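December, mid-morning, Sokgate bench. Cup handling by remote control

Started later than I meant to, having spent far too long hunting for the glove liners (they were in the Dokia box with the spare cables, of course). Once I was strapped in and the arms had done their homing, I settled down to the blue cup. The plan for this block is 50 good demonstrations of both hands working on one cup, to go with the single-hand ones we already have, and I'd like them to be tidy enough that we needn't throw any away afterwards.

I do find the left hand a pleasure now. The new finger mapping from Awwad follows my own hand so much more kindly than the old one, and I've stopped clenching my jaw! The right is still a touch eager in the thumb, so I've been bringing it in slowly with the fingers fairly straight, and only bending them once I'm happy with where the palm is.

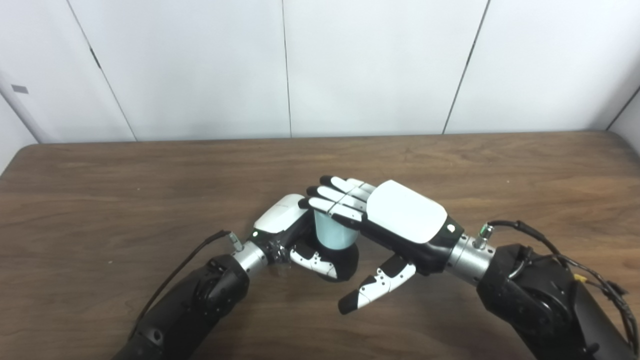
Notes on the two-handed hold

Left hand takes the weight, right hand steadies. I tried letting both squeeze equally and didn't like it at all, as I could never tell which one I was fighting. Keep the cup upright the whole way through, please, even where it feels fussy, or the Kindum script will mark the run as a spill.

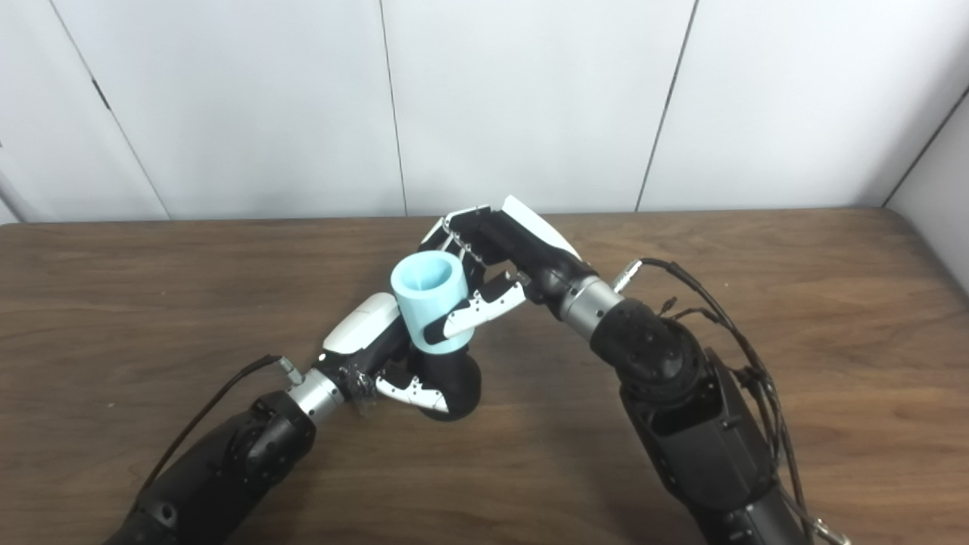
The other thing I keep forgetting is to pause before letting go. Count to 3, right hand away first, then lower with the left. If you rush it the recording has no clear end and somebody has to trim it by hand (me, usually, with a biscuit).

File numbering carries on from 2098, so please don't reset the counter. I've left the grip limit where it was. Thumb offset on the right wants looking at before the next block, and I'd be glad of a second opinion on it from anyone passing.

Sokgate workshop notebook | Contact: bench desk | © Sokgate | Back to top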